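Tincuța Bălan has been folding clothes on beds since she was 8, when her grandmother stood her on a stool and handed her a pile of her uncles' work shirts. She still prefers a bed to any table, and she'll tell you so before you've got your coat off.

"A table is too hard and too high, and things slide right off it," she says, pouring me a second coffee I hadn't asked for but was very glad to have. "On a bed with a good quilted spread, the cloth stays where you put it. You can walk around it, you can think a little!"

Black clothes are her favorite to talk about, and we spent a good part of the morning on them (lint, mostly, and what a cheap detergent will do over a winter).
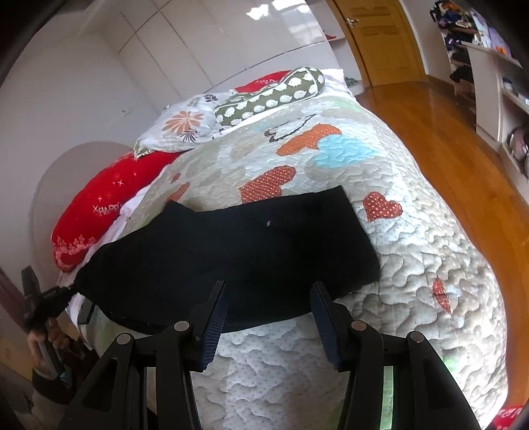

"Spread it out wide first, as wide as it wants to go," she says. "People are in such a hurry to get to the folding. Smooth it from the middle with your flat hand, then go looking for the corners."

Her neighbor Costel Sima, who had stopped by to return a casserole dish and stayed for 6 cookies, disagrees with nearly all of this. He rolls everything, even his good sweaters. "I have one drawer," he told me. "She has a whole dresser and two closets, so of course she folds."

Tincuța waved him off and went back to sleeves, which she likes to bring in one at a time, never both together, and always starting with the left.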